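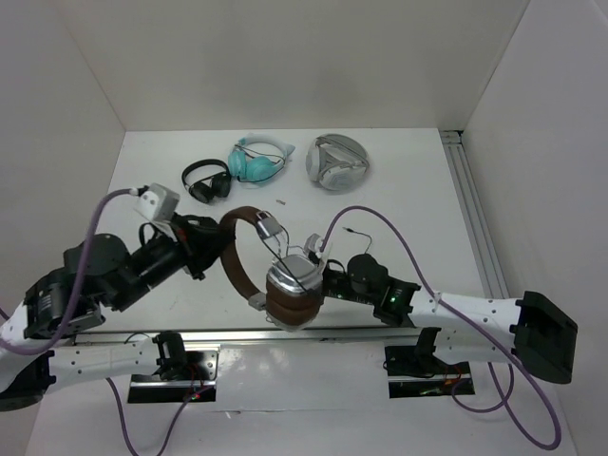
1/ 机器人社课程项目Prornolano,双臂折叠头戴式耳机。2020年5月5日更新。题目由指导老师Nadhirah Ismail定:一臂夹头梁,一臂夹耳罩,折好放回桌面。

2/ 代码分两部分。Busto负责双臂时序,Ryu负责夹爪开合。两边走同一条总线,控制周期5 ms。上一版两个进程各发各的指令,右臂总比左臂晚一拍,头梁容易被拧。现在统一由Busto打时间戳。

3/ 遥操作数据累计262条,单条上限40秒,超时作废。棕色这副最难:头梁是弧面,夹点偏一点耳罩就会转。

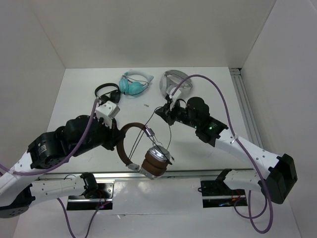 左爪夹头梁,右爪靠近耳罩一侧,耳机线从头梁前面绕过。

4/ 线是目前的主要问题。策略只看头梁和耳罩,不管线。线一旦搭到右爪上,松爪时会把耳罩带偏。试过先把线拨到右侧再抓,多花时间,但失败种类变少。下一批数据按这个顺序录。

5/ 腕部视角单独训了一版,代号Gunside。输入只有腕部相机,不用固定机位。近处定位比固定机位稳,耳机离开视野后恢复不了。两路融合的版本还在跑,训练到第2111步时loss仍在抖,先不下结论。

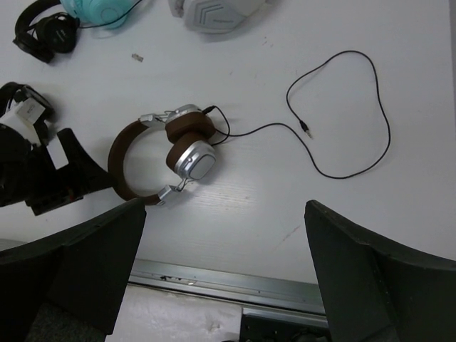
6/ 待办:
夹爪力上限重新标定,左右分开写配置。
起始位姿加随机旋转,目前录的朝向太集中。
黑色和青绿色两副留作测试,不进训练集。
评分改成分段:抓取、折叠、放置各算各的。

7/ 配置文件和录制脚本整理完会放到社团仓库。固件版本不一致的同学先别拉主分支,舵机ID映射改过。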